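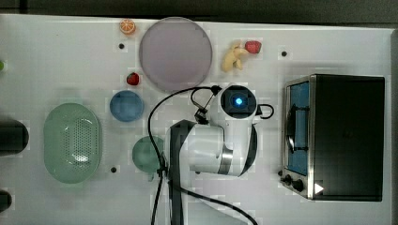 Home Guides Safety Contact

How to prepare the table before a teleoperation session

These are the rules we use at Cirnstead for kitchen tasks with a small arm. Alvar Vik wrote the first version in February and I have changed it a little after we made some mistakes.

Start with the power off. Put the arm in the rest position and check that no person has a hand inside its reach. For us the reach is 600 mm, so we keep chairs outside of this line.

Then look at the cables. A cable may make a loop, but it must not be pulled tight when the wrist turns. Move each joint slowly by hand to both ends and watch the loop all the time. If it catches on a bowl, move the bowl, not only the cable.

Appliances with a door need free space in front of the door. We leave 200 mm. The plug of a toaster oven stays out of the wall, also when the task is only to open and close it. Write this in the log, please, because the next operator can not know it.

Place the toy food and the dishes after the arm is checked. Small items should not lie over the mounting holes of the table.

Speed: the first 5 runs are done at the lowest setting. After that the operator can go up one step if the second person agrees. The second person holds the stop button and does not do other work. Elsa Engström asked for a change of roles after 12 runs, and we keep this also on short days.

When you finish, return the arm to rest, press stop, and only then reach in for the dishes.

4 comments Share

We use cookies to remember your settings. Accept Decline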